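Tatden Releases Mallach 2, With a Shorter List of Promises

Planning and perception software for cloth handling ships Friday to existing customers. The company says it still can't fold every shirt.

Tatden, the maker of motion planning tools for two-armed robots, will release Mallach 2 on Friday. The software turns recordings made with hand-held grippers into grasp plans that a robot can try. It replaces a first version that the company now describes as oversold.

Folding laundry has been a favorite of robot videos for years, and Tatden has made its share. Most of them show one shirt, one table and the best take of the day. Buyers who tried the same thing at home or in a plant got other results, and several of them told us so in plain terms.

Mallach 2 was built on 593 recordings of people working with clothes on ordinary beds and tables. A shirt pulled tight between two jaws is the easy part for a planner. The two grasp points are known, and the edge between them is close to a line. The rest of the garment is where the first version guessed, and it often guessed wrong.

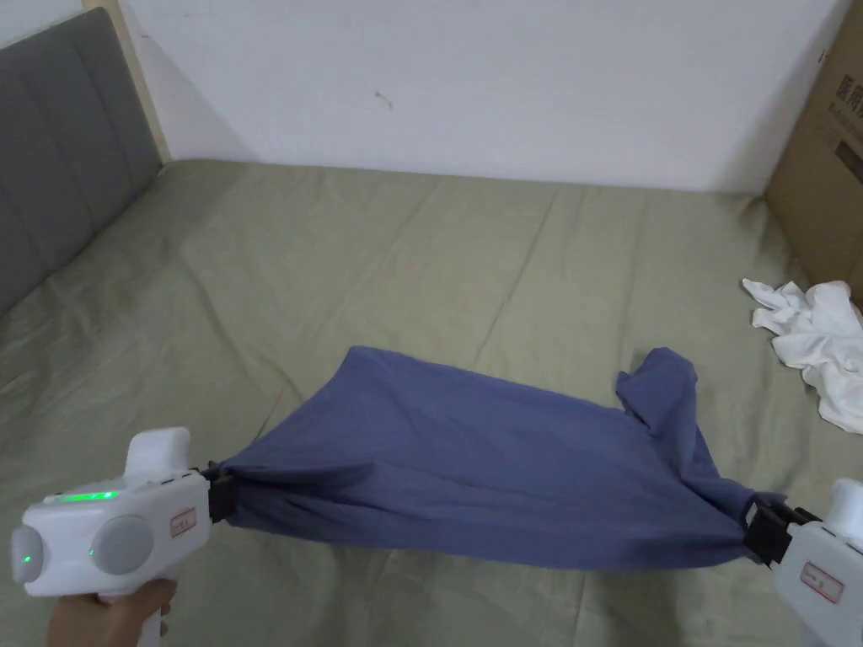 What changed

The old planner treated cloth as a flat sheet with corners. The new one keeps several guesses about where the hidden parts lie and drops them as the view improves. When none of the guesses is good enough, it stops and reports that. Customers should expect to see this message a lot in the first weeks.

Perception now runs separately from control, so a slow camera no longer holds up the arms. A replay tool called Kuster lets engineers step through a recording and see which grasp the planner would have picked at each point. Kuster also shows the grasps it turned down, with scores. The scores are useful for comparing one plan with another – they are not a measure of how likely a fold is to succeed.

What hasn't

In the company's own test of 102 garments, the planner gave up on 20. Long sleeves were the main trouble. Clutter is the other weak spot, and a real bed has plenty of it: a crumpled garment next to a game controller and a tangle of black cable is harder than anything in the old demo set. Tatden makes no claim about speed in this release.
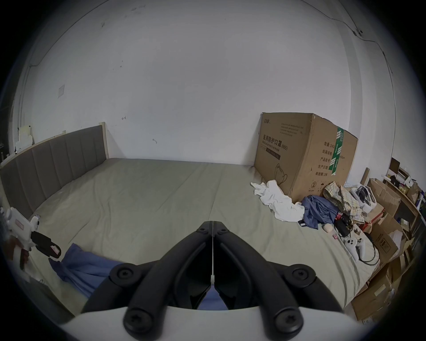

Hubert Thaler
Head of Planning Software, Tatden

"I've read too many releases that say a robot 'understands' clothing. Ours doesn't. It has a model of where the fabric might be, and the model is better than it was. If a customer wants to hang a production line on that, I'd ask them to run Kuster on their own recordings first."

Availability

Mallach 2 is a free update for current license holders. Recordings made for the first version can be imported, though older files need to be checked for timing errors before use. Support for the Dadik arm controller is planned for December and is not part of this release.

Test logs, including the failed runs, are available to press and customers on request from the Tatden press desk.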